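Ticket 846 – Open day demo: simulated shelf task slow to redraw
Opened by: Sandra Lightfoot
Assigned to: Deividas Grīnberga
Status: Resolved

What a day! We had 200 visitors through Furketti and the two-arm simulation had people queuing to see it. One snag, though. After run 6 the overhead view began to stutter every time an arm passed over the table, and by lunch it was lagging well behind the controls. The school group didn't mind a bit, but I'd love it smooth for the December visit.

I saved this from the overhead view while it was playing up.
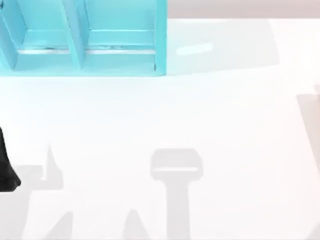
Overhead view, turquoise shelving unit top left, arm shadows on the table.

Deividas: Thanks Sandra, really useful. I looked at the shadows first. Soft shadows were on for both arms, and the demo machine was working them out again at every step. Turned them down to medium and restarted Ernard.

Deividas: Left it running overnight – 268 resets, no stutter. Log attached.

Sandra: Tried it with Trefor this morning and it's lovely, so quick! He wants a go at the controls himself next time. Happy to close.

Closed April 3, 2019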